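Cheuk-hei Tsao wants me to stop using coasters. I have been in the Derisside showroom for less time than it takes to park outside it, and already there is a glass of iced tea sweating on a table that costs more than my couch.

"Leave it," Tsao says. "It's a table."

The table is called the Osby, and it is the only thing Tsao's shop sells apart from a bench called the Pitar, which I was asked to sit on and did not enjoy. The pitch is simple enough. Pale wood, rounded corners, a matte finish that is supposed to live through children, homework and red sauce. I have heard this pitch before. I have a table at home that came with the same promise and now has a white ring on it the size of a soup can.

So I asked what the finish was. Tsao calls it an oil, then a wax oil, then "a soft finish," and when I pushed he admitted that he buys it in and the maker won't tell him everything that goes into it. He puts on three coats. He used to put on two.

"People complained," he says. "They were right to complain. The first 12 tables, I would take back if they asked me."

Did any of them ask? "Two. One just wanted a bigger table." 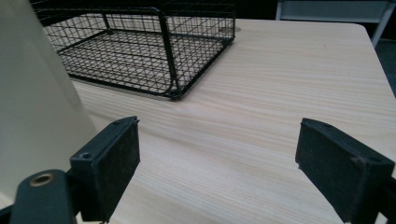

Matte finishes have a way of looking wonderful in a shop and tired in a kitchen, and I told him so. Tsao's answer was that shine is what gives a table away, and that scratches show up worst on gloss. Maybe. I'll grant him that the grain is good to look at, long fine ripples running across a blond top, with a little pink in among the beige, and that the light lies on it softly without any glare. I would still like to see it after a winter of takeout.

He doesn't claim it will stay that color. "It goes yellow. Everybody's pale table goes yellow. If the store says no, ask the store to write it down."

The rounded corners he is less modest about. He says the idea came from his niece Yin, who was 13 months old and walking into everything. I asked whether a rounded corner hurts any less. "It hurts less," he says, and then, after some thought, "It still hurts."

What about the care kit? This was where I expected to catch him out, and I partly did. The kit is a cloth, a small can of oil and a folded card, and he would like you to use it twice a year. His own table at home last had it done in August, and he had to ask his wife which August.

"You can use dish soap," he says. "A little. Don't soak it."

Then why sell the kit?

"Because people buy it."

I moved my glass at the end of the hour. There was a ring. Tsao wiped it with his sleeve and told me to come back and look at it tomorrow. I had a deadline, so I can't tell you whether it went away.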